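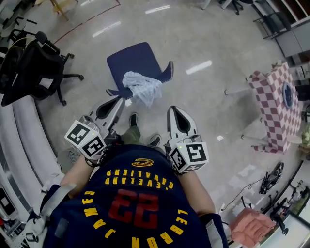

Navy Cavs 23, name curved around the number.

Resale fees on game-worn stuff – what are you paying?
Sports Collectibles > Buying and Selling

hardwoodhank
I have a game-worn warmup top from a G League team, bought at a team store sale in December. Photo-matched, letter included. Jiveck offered to run it in their next auction with a reserve of $1460. They take 9 percent plus a photo fee. Riltow wants a flat cut but won't do a reserve. Anyone used either one for jerseys or warmups?

tallboy_cards
Used Jiveck twice. Paid on time both times. The photo fee is annoying but the pictures are good. Ask if they charge you when the reserve isn't met. They charged me.

rimrattle
I would skip the reserve. Bidders see "reserve not met" and leave. My Riltow lot started at a dollar and closed at $3250, and I was expecting around half that.

hardwoodhank
What was it, if you don't mind saying?

rimrattle
Playoff shooting shirt, signed, rotation player. Not a star.

4thquarter
One sale doesn't prove much. I started a pair of shoes low at Riltow and they went for less than I paid. Two people were bidding. If only a few people want that team, a reserve is the only protection you have.

rimrattle
Shoes are a different market. Too many pairs out there.

4thquarter
Warmups from the G League are a smaller market than shoes. That's my point.

benchmob
Who did the photo match? Natside letters don't carry much weight with the bigger buyers anymore. If it's one of theirs, I'd get it redone before you list with anybody.

hardwoodhank
It is Natside. Dated the season it was worn. Jiveck said they would accept it.

benchmob
They'll accept it. Bidders may not. Look at their last 4 lots with a Natside letter and see where they ended up.

tallboy_cards
I disagree with that a little. On cheaper pieces most people just want a clear match photo. A second letter could eat whatever you'd gain.

hardwoodhank
OK, asked Jiveck about the unsold fee. They'll waive it if I drop the reserve to $1,000. Leaning toward that – Gallagher, the show dealer, only offered store credit.

4thquarter
Get the waiver in writing before you ship it.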